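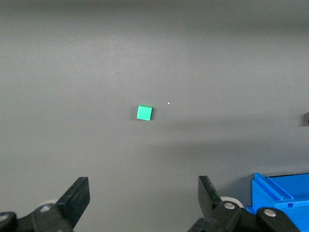
*One green cube on a gray tabletop.*

# Keeping small blocks and cubes together

By Antigoni Margaritis, October 2022

Small pieces get lost because they have no fixed place to go. These tips work for counting cubes, game pieces, beads, spare knobs and anything else you can close your hand around.

**Clear the table first.** Move cups, paper and tools before you take the pieces out. A plain matte surface in a dull color is best. Bright plastic shows up well on gray, but black pieces are easy to miss on a dark top, so run your palm over it before you walk away.

**Use an open bin.** Lids get left off anyway. A stackable parts bin with a lipped front lets you see in and reach in without tipping it. Ours are the Draller kind from the hardware store in Utdale. Buy one size and stick with it, or they won't stack.

**Line pieces up before they go in.** Push them side by side so they touch. A gap in the colors is easier to spot in a row than in a heap.
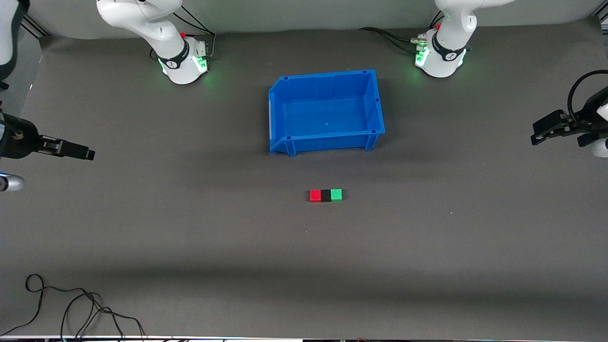
Leave the bin within arm's reach of the row, with the long side facing you. Put the dark pieces in first and the bright ones last. If you have a full set of 100, work in rows of ten and put away each row before starting the next.

**Wipe the bin.** Crumbs and lint collect on the floor of it. Use a damp cloth and a drop of dish soap, then let it dry upside down on a towel. Don't put thin plastic in the dishwasher. I warped two that way in September.

**Washing the cubes.** Warm water in a mesh bag, swish, rinse, spread out on a towel. They take roughly 19 minutes to dry near a window.

**Labels.** Masking tape and a marker on the short end. Melina uses printed labels on hers, but they peel at the corners after a few washes.

**Stacking.** Keep stacks to 8 bins or fewer, with the heaviest at the bottom. For shelves over a doorway, go lower than that.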